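Teaching a robot to fold, one sock at a time

So I've been doing this thing since May where I go into living rooms and pick up laundry with a gripper in my hand, over and over, so that a robot can learn it from the recordings. My sister calls it the world's slowest chore service. She's not far off!

I got into it through Şengül Kaplan, who runs the teaching side at Garnar. I'd done a bit of remote control work for them before that, sitting at a desk in Stustthorpe with a controller in each hand, driving two arms that were on the other side of a glass wall. I was terrible at it. There's a delay, only a tiny one, but enough that you start moving like someone walking through a dark bedroom. I could get a towel in half on a good afternoon. A T-shirt took me so long that I'd forget which sleeve I'd done first.

The hand-held gripper is a whole different feeling. You squeeze, the fingers close, and you can feel through the grip when they've met something. The camera sits on the gripper and looks out over the fingers, so whatever I do gets saved from more or less the view the robot will have later on. It took me a week to stop looking at my own hand and start thinking about what the camera could see. If I come in from too high, my nice approach is useless, and I've just recorded a very good video of a tabletop.

The rule from Şengül is 100 good tries per item before you move on to the next one. A good try means one clean approach, one pinch, one lift, put it down, done. No fiddling halfway through. That last part is murder. When you pick up a sock at home you fix your grip three or four times without noticing, and here every little fix goes into the recording, and then the robot learns to dither just like me (sorry, robot).

I blew it badly with the first batch. I handed in 200 tries and got 106 back marked as usable. The rest were me hesitating! You could see it when we played them back on the Sunday call: fingers go in, fingers stop, fingers back off a bit, fingers go in again. I wanted to crawl under the desk. Şengül was very kind about it and told me to breathe out as I close the grip, which sounds like yoga nonsense but my next batch was much better.

Small white cloth stuff is my least favorite. Big towels are forgiving, you can grab nearly anywhere and something will come up. With something small and bunched up, the fingers have to come in right at the edge, and they need to be open just enough to get cloth between them without shoving the whole pile across the table. A shiny tabletop makes it worse because the cloth slides and the window glare gets into the picture.
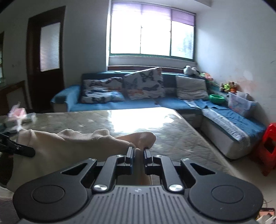
I've started lining up on whichever bit is nearest to me and going in low, and I try not to change my mind once the fingers are there. Letting some of the cloth hang over the front of the table gives me a nice edge to go for, but we're supposed to mix that up, so I also do it flat in the middle, and scrunched, and twisted. The robot is going to meet laundry in every possible mood.

People keep asking me why we don't do all this in a proper lab. We did at first, over in Pralberg, on a plain gray bench with nothing else near it, and from what I was told the arm got pretty good at that bench. Then they tried it in a room with cushions and toys and it went for the wrong thing. So now it's homes, with all the stuff left where people keep it, and I'm not allowed to tidy up. (Do you know how hard that is for me?)

My total is 1,110 tries as of last night, and my thumb has opinions. Next on the list is pillowcases, which I'm dreading, and after that Jaunzems wants a set with zippers. If any of you have done zippers with a gripper, please leave me a comment, I'd love to hear how you hold the other end still.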